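Notebook, bench 2, February. Finish trials, continued from previous book.

Purpose: settle the topcoat schedule for the Ambrose tabletops before the second batch is cut. The first batch went out with the old schedule and two came back with rings under the cups. Customer wants a flat, pale, low-sheen surface that takes a coffee spill overnight. Those wishes pull against each other, as usual. Flatting agent costs film hardness and it costs chemical resistance.

Panels: 9 total, same substrate, same primer (Grernach gray-white, two coats, scuffed at 320 between). Numbered on the back in pencil. Topcoat is the Beltent waterborne two-part in all cases. Variables are flatting paste (low, medium, high) and cure (air only, air plus warm cabinet, air plus warm cabinet plus a week on the rack).

1, 2, 3 = low paste
4, 5, 6 = medium
7, 8, 9 = high
Cure goes in the same order within each set.

Mixing. Hardener weighed on the small scale, not by volume. Volume marks on the cups disagree with the scale by enough to matter at these batch sizes. Stirred slowly by hand, strained, left to stand until the foam broke. Pot life on the sheet is longer than what we get in here. By the end of panel 6 the mix was visibly dragging at the gun, so 7 to 9 were shot from a fresh cup. Note this as a possible confound. Same ratio, same paste, different pot.

Spray. Gun set up by Zihan, small fan, pressure as on the card taped to the cabinet door. Two wet coats, second one crosswise to the first. Panel 3 has a run along the bottom edge, left in place, test area kept clear of it. Panel 5 picked up a fiber near one corner. Everything else laid down acceptably. Slight orange peel on 7 and 8, less on 9.

Cabinet. Thermostat overshoots on first warm-up and settles after. Let it settle before loading. I did not do this for panel 2 and the surface skinned before the water was out. There is a faint haze in it that will not polish away. Panel 2 stays in the set for the spill test but its sheen reading is not to be used.

Sheen. Read at 60 degrees, three places per panel, meter checked against its black tile before and after. Low paste panels read satin. Medium is dead center of what the customer asked for. High is flatter than requested and looks chalky when you get low and look along it toward the window. Cure stage made very little difference to sheen. I had expected it to drop further on the rack and it did not.

Abrasion. Dry felt under the weighted block, stopped and inspected at 2,000 strokes, then carried on to 3,000. At the first stop, the low panels showed nothing. Medium showed a faint polished track that was only visible at a grazing angle. High showed a clear track from normal standing position. At the second stop the low panels had a trace, medium was slightly worse than before, and high had gone glossy enough in the track that the meter could be used on it.

The polished track is the real problem with flat finishes. The film has not been cut through; the texture has been pushed down. It cannot be rubbed back without refinishing the whole top. Worth saying to the customer in those words.

Marring by hard objects is a separate question and the felt does not address it. Hashini suggested dragging a nickel at a fixed angle. Tried by hand on the backs of 1 and 7. Both took a gray line. On 1 it came off with an eraser, on 7 it partly stayed. By hand is not repeatable, so this goes down as an observation and no more. Need a jig for it.
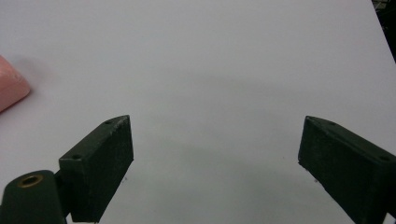
p. 47

Color notes. The gray-white is not neutral under our lights. It goes slightly lavender at one end of a surface and grayer, nearly green, at another, depending on which fixture is doing the work. Compared primer chips under the north window at 10 a.m. and again under the tubes. Same chips, two different arguments. Color approval for Ambrose to be done in the customer's own room, with a full panel and not a chip.

Spill test. Coffee, red wine, mustard, plain water, under watch glasses, overnight. Wiped with a damp rag in the morning, read immediately and again after lunch.

Water: no effect on any panel.
Coffee: edge ring on 4, 7 and 8. The ring on 4 had gone by the second reading. 7 and 8 stayed.
Wine: pink shadow on 7 only.
Mustard: yellow on all nine. Palest on 3 and 6.

So the warm cabinet plus rack time is doing the work on resistance, and paste level is second. The first batch was air cured and wrapped early. That is sufficient explanation for the rings and I do not think we need to look for another.

Provisional schedule: medium paste, warm cabinet, full week on the rack, no wrapping before then. Rack space is the constraint. Pendomow doors are on it until the end of the month. Ask Zihan if they can stand on edge in the back.

To do:
- repeat 4 to 6 from a single fresh pot
- nickel jig
- new strainers, fine
- recalibrate cabinet probe
- order paste, the tin is nearly done and the last of it is lumpy

Comments (3)

Hashini Gamage
Jig is half built. I used a hinge with too much play in it so the angle wanders. Will redo with a pivot pin. Also, can we add hand lotion to the spill list? It softened the sample door on Pendomow worse than wine did.

Zihan Mao
Doors can go on edge if somebody pads the bottom rail. The pressure card is out of date, I dropped it slightly for 7 to 9 because of the fresh mix. Should have written it down. That might be your orange peel.

Hashini Gamage
Then 7 to 9 need repeating too, same pot as the others or at least same pressure. I have panels primed already, they are under the bench.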